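4.3 Waiting as part of the day out

We had expected the crossing itself to fill the diaries. Of the 500 family trip diaries handed out at the two landings, 498 came back (a return rate that still delights us), and the Falcão, the little ferry that runs between Otel and the island of Lerkier, is in nearly all of them. But the pages the children filled most eagerly were very often the ones about the time before boarding. Waiting, which parents tended to write off as dead time, was for many children where the outing properly began.

The parents' entries are short on this point. "Queued, then boarded" is typical. The children, given the same space and the same blunt pencil, wrote about the rope being thrown, the gulls on the ticket hut, the man who let them hold the gate, the smell of the engine, and whether the water under the jetty was deep enough for a whale. One girl of six spent a full page on a puddle. Her mother, writing about the same morning, mentioned neither the puddle nor the wait, and gave the whole of her entry to the view from the top of the island, which the girl left out.

This gap between the two accounts is wider than the one Sithole found in her earlier work on country bus outings, and we think the reason lies in what a jetty offers. At a bus stop there is a road to stay away from and not much else. On a jetty the adults are on their guard too, of course, and several said so, but there is a great deal to look at, and things keep arriving. Children under five in particular seemed to treat each arrival as an event of its own, whether or not it was their boat.

We were also struck by how often a child's plan for the day was settled during the wait. Plans of this sort were rarely practical. They included swimming back, feeding the captain, taking a crab home to live in the bath, and - in one family with three boys - steering. What matters here is that the plan then shaped the rest of the diary. A child who had decided on crabs wrote about crabs at the beach, crabs at lunch and the lack of crabs on the way home. The parents who picked up on the plan and went along with it, even for a few minutes, wrote noticeably warmer entries themselves. We can't say which way round this works. Cheerful parents may simply be better at hearing about crabs.

Clothing and kit came up again and again. Families who had visited Lerkier before packed lightly and wrote about it with some pride, while first-time visitors brought a good deal more and then carried it. The written kit lists give bags, boots, flasks, spare socks, tubs and buckets, and the children had strong feelings about all of them, above all about who was allowed to carry what. The coding of kit entries is set out in Appendix B; plastic containers of every sort were coded together as one class.

Figure 3. White plastic container with rounded corners.
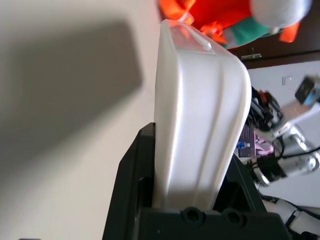
Being trusted with something to carry was one of the most reliable sources of pleasure in the whole set of diaries. It hardly mattered what the thing was. A boy of four was given the tickets and wrote (with help) that he was the boss of the boat. An older sister, nine and clearly tired of being sensible, was put in charge of the sandwiches and described the crossing as "the best one so far", though by her own account she spent it sitting down with her arms round the bag.

The Burari landing gave us a useful comparison. Boats there leave more often and the wait is short, so there was less to write about before boarding, and the entries turn sooner to the water. Even so, the children at Burari found their moments. Some 200 of the diaries mention the ramp, and the noise it makes when it comes down was spelled in more ways than we had room to print. A favourite of the team was "KRRRONNNG", with an arrow showing where on the page the reader should cover their ears.

Khanyisile Sithole, who read every Burari diary twice, suggests that a short wait pushes this kind of noticing on to the boat and does little to reduce it. We find this persuasive, and it fits with the entries made on the return leg, when most families at both landings walked straight on board. The return pages are shorter, sleepier and fonder. Many of them are about the other passengers' dogs.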